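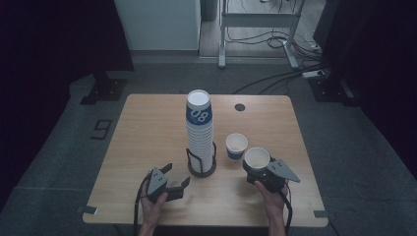
About Nosel

3 min read

Nosel supplies paper cups, cup stands and the small items that go with them to offices, clinics, schools and meeting rooms. We are based in Jatisdale and have a second stockroom in Brevton. Our customers are mostly places where people get their own drink of water, tea or coffee and want a clean cup within reach.

We started with one product, a plain white cup sold by the carton to waiting rooms in Jatisdale. Customers then began asking for something to keep the cups in. Left in their plastic sleeve on a counter, the cups tipped over, rolled behind the machine or were crushed from one side. We began selling stands with the cups, and that is still the way most orders go out.

What we sell

Paper cups are the larger part of the business. We carry a small water cup, a standard cup for cold drinks and a heavier cup for hot drinks. Plain white is always in stock. Cups with a colored band can be ordered in blue, green or gray, and there is no extra charge for the band on orders of 500 or more. Printing a customer's own name or mark takes longer and has a minimum order of 4,000.

Stands come in wire and in solid plastic. The wire ones are open, so anyone can see how many cups are left without lifting the stack. They weigh very little and sit on any flat surface. The plastic ones are closed on all sides and are meant for places where dust is a problem, such as workshops and entrance halls. We also sell wall tubes, lids, stirrers and replacement feet for the older stands.

The Millet range

Millet is our own line of stands, made for us in Brevton. There are three sizes. The smallest fits a water cup and is meant for a side table or a reception desk. The middle size is the one most offices choose. The largest is for canteens and is usually screwed down.

Every Millet stand is checked with cups in it before it is packed. The person checking fills it, takes cups off one at a time and puts the stack back. If the cups stick or the stand leans, it goes back to the bench. Paint is checked on the foot as well as the rods, as a rough foot will mark a wood table.

How we work

Orders received before 2 p.m. leave the same day from whichever stockroom is closer. Regular customers can set up a standing order, with deliveries every two weeks or once a month. Our Jatisdale van does the local round on Friday. If the cupboard is still full, tell the driver, who will take the carton back and adjust the next order. There is no form to fill in.

We now deliver to 700 addresses. Some of them take several cartons a week and some take one carton in a year. The price per carton is the same for both until an order reaches the printing minimum.

Samples are free. A sample pack holds one sleeve of each cup size and a card with the band colors. Stands can be borrowed for 60 days. After that we either send a bill or collect the stand.

Looking after cups and stands

We are often asked how high a stack should be. It depends on the table. On a firm desk a tall stack is fine in a stand of the right size. On a light folding table, or one that gets bumped by chairs, keep it shorter and refill it more often. Cups should be taken from the open end by the outside of the rim, and a cup that comes away with another one stuck inside it can be freed with a slight twist.

Keep spare sleeves closed and off the floor. Paper cups take up damp from a basement or a sink cupboard, and the rims go soft. Wire stands can be wiped with a cloth and mild soap. Dry the foot before setting it back on wood.

Used cups should go into whatever bin your local service accepts them in. The rules in Jatisdale and Brevton are different, and a sheet for each town is packed with the first order.

Visiting us

The Jatisdale office has a small showroom with all the stands set out on tables and cups to try in them. It is open weekdays from 9 a.m. to 4 p.m., and no appointment is needed. Parking is behind the building. The Brevton stockroom is for collections only, so please call ahead with your order number and the goods will be at the side door.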